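Holer Transfer Station Adds Separate Drop-Off for Lithium Batteries

11/28/21

The transfer station at Holer has opened a separate drop-off lane for lithium batteries and small devices with batteries built in, and the rules for what can go in a household cart have been tightened to match. Residents in Holer and Irnow are covered. The change follows 3 fires at the station since June, all of them on the tipping floor and all traced by the operator, Vainio, to batteries that came in with mixed recyclables.

None of the fires spread past the floor. The longest of them closed the building for 19 hours, and trucks were sent to the Terno landfill while the sprinkler system was reset and the damp material was cleared. Recyclables collected on the Irnow routes that day were landfilled. Vainio says the load could not be sorted once it had been soaked, and the paper mill that takes the station's cardboard would have turned it away.

Most of the batteries pulled off the sort line are small. They come from phones, earbuds, vapes, electric toothbrushes, toys and cordless tools. A loose battery looks harmless in a cart, but it goes through a compactor truck, a front loader and a set of steel screens before anyone has a chance to pick it out. Any of those can puncture it. Once a lithium cell is punctured it can heat up in seconds, and dry paper is usually what it is sitting in. 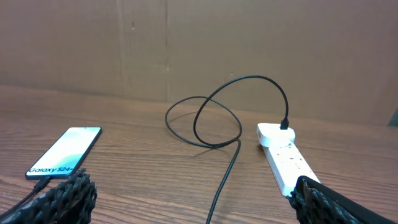
Can a phone that no longer turns on still go in the blue cart?
Phones should never go in the blue cart, working or dead. The battery holds some charge even when the screen stays dark, so take the whole phone to the drop-off lane and leave the battery inside it.

The new lane is to the left of the scale house. There is no charge for household quantities and you do not need to be weighed in. Pull up to the yellow line, stay with your vehicle and hand the items to the attendant. Please do not leave anything at the gate after hours. A box left out in the rain has to be handled as damaged material, and that costs the station a good deal more to ship.

Before you bring batteries in, put clear tape over the terminals of any that are loose. Clear tape is better than duct tape or masking tape because the attendant has to be able to read the label. Button cells can be stuck between two strips of tape, several to a strip. If a battery is swollen, leaking or warm, do not tape it. Set it in a metal can with dry sand or plain clay cat litter, keep it outdoors away from the house, and call the station before you drive over.

The lane takes:

Rechargeable batteries of any household size
Phones, tablets and laptops
Cordless tool packs
Earbuds, smart watches and fitness bands
Vapes, with the liquid emptied
Chargers and power cords

It does not take car batteries, which still go to the auto shed, or packs from electric bikes and scooters. Vainio is looking for a buyer for the bike packs and expects to have an answer by June. Until then, the shop that sold the bike is the best place to ask.

Ordinary alkaline batteries may still go in the trash in both towns. They can also be brought to the lane if you would like them recycled, but keep them in a separate bag from the rechargeables.

In its first full month the lane took in 186 pounds of batteries, not counting those inside devices. The material is packed in lined steel drums and held in a detached shed until there is enough for a pickup. Devices are stored on covered pallets and go out to a dismantler, where the batteries are removed by hand. Vainio does not erase phones or laptops, and neither does the dismantler. Sign out of your accounts, run a factory reset and take out any memory card before you come. If the device is dead and you are worried about what is on it, ask the attendant for the locked bin, which goes straight to the shredding line after the battery is out.

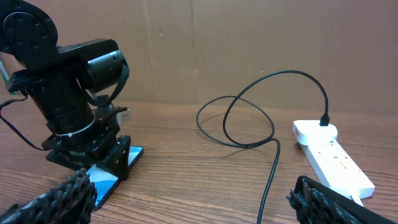

Motor and cable above the main column of a black robotic arm.

Drivers on both towns' routes have been told to tag carts when they see batteries or electronics on top. A first tag is a notice only. After a second tag the cart is left unemptied until the items are taken out — call the route office once that is done and a truck will come back within 3 working days. There is no fine under the current ordinance, and none has been proposed.

Apartment buildings with shared dumpsters are handled a little differently. Managers can ask for a small steel collection box with a locking lid, to be kept in a mail room or laundry room and emptied by the station on request. The box is free, but the building has to sign for it and keep it away from heaters and exits. Request forms are at the scale house and at both town halls.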